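Chapter 6
Seeing Through Things: Perception for Clear Objects

In this chapter we continue with the tidy-up task from Chapter 5, but we change the objects. Until now the robot worked with blocks and tins, and the planner could trust the positions it received. Now we give it clear plastic containers. The control code stays almost the same. The perception code must change a lot, and the planner must learn to accept an answer such as "I am not sure".

After this chapter you should be able to write a segmentation step which keeps two overlapping clear objects apart, to give each grasp point a confidence value, and to write a planner rule that asks for a second view when the value is low. You will need the Bulo toolkit, installed as in Chapter 2, and the Nindodent image set, which has 4,000 wrist camera images. We use 2,000 of them for training and keep 400 for testing. The others are for the project at the end of Part Two.

6.1 Why the rim matters

A depth sensor often returns nothing useful from clear plastic. The light goes through the wall and comes back from whatever is behind it. For this reason the Javel planner, which we use in all the exercises, does not look for the whole container. It looks for the rim. The rim is thicker than the wall, it catches the light, and a gripper with two fingers can hold it well. 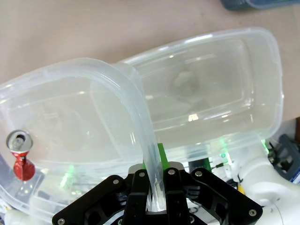
Figure 6.1. Gripper holding the rim of a clear container. The rim of a second container crosses behind it.

Look at the place where the two rims cross. A simple edge detector will join them into one long curve, and the planner will then believe in one container with a very strange shape. Also notice the red can at the left, which is seen through the frosted wall. Its colour is spread and its outline is bent. If your colour filter was tuned in Chapter 4 on a can with nothing in front of it, it can give a wrong outline in such a view, or miss the can completely.

We will treat these two problems separately. Section 6.2 deals with crossing rims and uses the Wang module of the toolkit, which fits rounded rectangles to broken edges. Section 6.3 deals with objects behind a wall.

6.2 One curve or two?

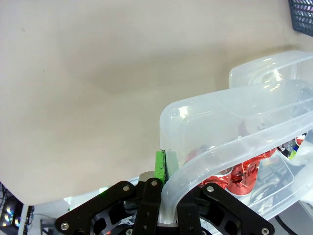
Reading time for this section: 14 minutes

Suppose that the edge detector gives us a list of short curve pieces. Each piece has a start, an end and a direction. We want to put the pieces into groups, so that each group belongs to one rim. In Figure 6.1 the rims cross. In the view at the head of this section, one container stands in front and the other is farther back, so a part of the second rim may be missing from the list.

The method has two steps. First we join pieces only if their directions agree at the point where they meet. At a crossing, this rule keeps the curve going straight on and does not let it turn into the other rim. Then we fit one rounded rectangle to every group and measure the error. A group with a large error is split at its weakest joint and fitted again.

The cans must not enter this list. Their metallic tops are bright, and a bright curved edge inside a container looks very much like a piece of rim. In the first exercise you will remove such pieces by colour: if there is a strong red area directly next to the edge, the piece is put aside and kept for Section 6.3.

Before you continue, open the file of settings from Chapter 5 and set the grasp confidence limit back to its default value. Many wrong results in the exercises come from an old limit which was left there.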